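Whose rules are these, anyway?

By Zainab Effiong
October 18, 2020

I have now read the draft good-practice guide for garment handling twice, all 25 pages of it, and I still can't tell who it is meant to protect. It has a great deal to say about paperwork. Every session gets a form, every form gets a signature, and the signatures go in a folder at Skoltine that I doubt anyone will open before the next revision in June.

What it says about clothes is thin. "Items should be presented in a consistent state." Consistent with what? Anyone who has folded laundry for a living knows that a sweater is never in the same state two times running. Knit stretches, ribbing curls, and a dark garment hides its own creases. Write a rule that every piece must lie flat and smooth before the fingers close and you'll get very tidy records of a situation no laundry has ever seen.

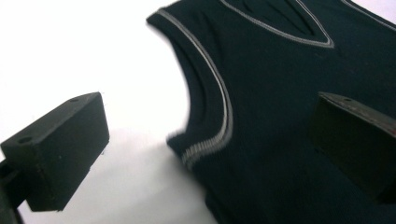 Amrit Dhillon, who worked on the draft, told me the point was to make results comparable between sites. Fine. I'm for comparing things. But Mullcombe and Paracha could both follow this guide to the letter and one of them could still be working only with stiff cotton shirts, because the section on fabric is two sentences long and one of those is a definition.

I'd cut the forms by half and spend the space on knits, linings and trim – the stuff that snags. I'd also want failed grasps reported with the same care as good ones. The draft makes that optional, and I have yet to meet an optional box that people fill in on a Friday afternoon.

Comments go to Mackenzie Chan at Droremow. Mine are already in.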